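Plorska open day, November

The leaflet promised 90 minutes among the people who make Indanine play sets. We got 2 hours, and the first went on a talk by Wilmer Pacheco in a room with no windows. He told us a child handles each block 3000 times before school age. I asked where the number came from and he said he'd have to check.

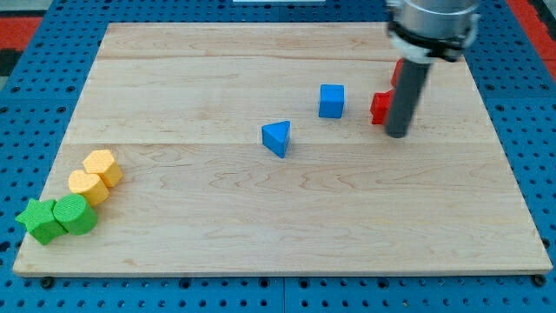 Sorting toys have been sold to parents as brain food for years, and I went hoping to be talked round. Bernardo Neves, on the foam side, says texture helps small hands tell one shape from another. Perhaps. The yellow heart and the yellow pentagon have the same sort of rough skin, so I can't see what a thumb would learn from it beyond the outline. I'd give them the star, which is good and thick.

The shop wanted 23 pounds for a bag. The Fidow sets next to it were cheaper and, to my fingers, much the same foam. Tea was free, parking wasn't, and the tour of the cutting hall had been dropped without a word on the website.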